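4 February 2026
By the Tollimia study author

3.2 Room color and snacking

I kept coming back to walls! More than 3,000 diary entries from Skastwood mention food, and plenty of them bring up the room too (mostly the paint).

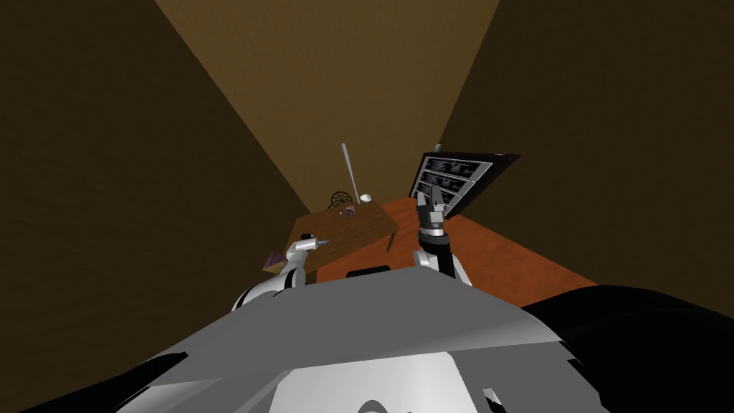

Figure 2. Rendered small room with tan-and-brown walls and an orange floor surface.

Warm rooms got longer entries, so I reread the November batch with that in mind.

Related items
Tasteta snack diaries
Parri kitchen survey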